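**Clamped bins and loose cables on a picking cell: what counts as good practice?**

**Janaka Debnath**

Hi all, and thanks in advance for your patience with a long-ish post! We have a picking cell at Restov with a KUKA arm working over two metal bins, and before our safety walk I'd like to get the housekeeping rules written down properly (ours live on a sticky note, I'm afraid). Is a bar clamp acceptable for holding the bins, or do they need to be bolted? And how much slack is sensible for the cables running along the arm to the gripper? 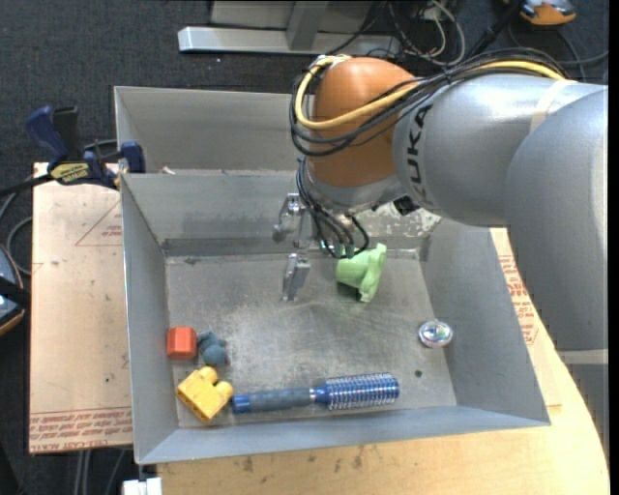 *Our picking cell, gripper empty over the bin. The clamp is at upper left.*

Speed is capped at 200 mm/s while anyone is setting up, if that matters.

**Leif Lie**

Bolt them. Clamps creep.

**Ivar Brekke**

Welcome, Janaka, and what a nice mix of things to pick! I'm a bit softer than Leif on this one. We used clamps for months at Jelden while the layout kept changing, and our rule was to check them at the start of every shift and again after any hard contact with a wall. Once the layout settles, yes, please do bolt.

For the cables, jog the wrist slowly to both ends of the range your program uses and watch the loops by the joint the whole way. They shouldn't pull tight anywhere, and they shouldn't dip low enough for the fingers or the bin wall to catch them. Write the joint limits you tested on the same sheet as the speed cap, and redo the check whenever somebody swaps the gripper. Oh, and your risk assessment should cover the clamp too, handle and all!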